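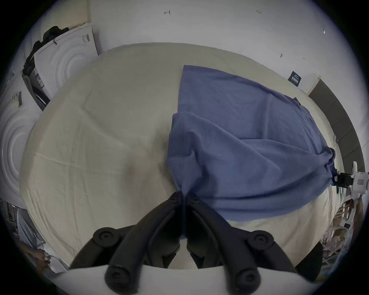 March, a little after six in the morning

Slept badly and then, as usual, slept wonderfully for the last forty minutes before the alarm, which I ignored. Coffee on the back step in my coat. The sparrows have found the gap under the gutter again and I haven't the heart to do anything until they're finished with it.

Yesterday was the long walk I'd been promising myself since Christmas, out along the Grakatgate road and up to the old reservoir at Maldonado. I had worked myself up into thinking it would be too much for my knee, and it wasn't, though I went down the steep part sideways like a crab and held on to every fence post. The sign at the top says 2696 feet. I'd always told people it was 3000, so I have been boasting by a good three hundred feet for most of my adult life! I don't intend to write to anybody and correct it.

Vlasta Omerović came with me as far as the second gate and then we sat on the wall and ate her walnut bread, the heavy kind with the honey in it. She is 41 this month and says she feels it in her feet. We talked about her mother's house in Sodidano, which still hasn't sold, and whether she ought to drop the price again or just rent it out for the summer and think about it in the fall. I said rent it. Then I said sell it. I was no help at all, but I think she only wanted to say it out loud to someone who knew the kitchen and the fig tree.

After she turned back I had the whole top to myself — the water was very low and gray, with a wide band of mud all the way around, and two herons standing in it well apart from each other like people at a bus stop. I stayed longer than I meant to. I thought about Dad, who used to bring us up with a thermos of soup and never let us open it before noon.

Came down by the Prareo side, bought eggs from the box at the farm, broke only one. Bath, toast, asleep in the chair by nine with the radio going.

Today I must call about the boiler, and answer Ruth's letter properly, and find out where I put the seed potatoes. Knee is stiff but cheerful. The coffee's gone cold while I've been writing, so in I go.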